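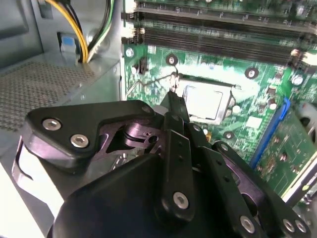
Zulema Navarrete wrote in to ask whether she has to take the whole computer apart to get the dust out, or if a few blasts of canned air will do. Her old desktop has started roaring every time she opens a spreadsheet.

Canned air will do for most of it, Zulema! I clean mine every June and I've never pulled the motherboard. Give yourself an hour and a spot where you don't mind a mess – I use the back porch.

Shut the computer down, flip the switch on the back if it has one, and unplug everything. Then hold the power button in for 15 seconds to drain what's left. Take the side panel off and put the screws in a cup (I lost one in the grass last year and I'm still annoyed).

Touch bare metal on the case before you touch anything else, and do it again whenever you've walked off and come back.

Now the fans. Hold the blades still with a finger or a cotton swab while you spray, so they don't spin like crazy. Short bursts, can upright. If you tip it you'll get cold liquid all over the place.

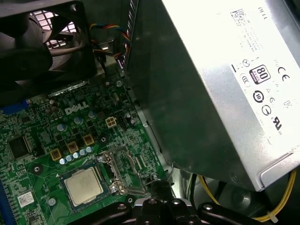
For the power supply, blow through the vents from the outside and leave it at that. Please don't open it, even unplugged – the parts inside can hold a charge.

The heatsink is usually the worst. If there's a gray felt mat packed between the fins, loosen it with a soft dry paintbrush first and then spray. Wipe the bottom of the case with a dry cloth, check that no cable got bumped loose, and put the panel back on.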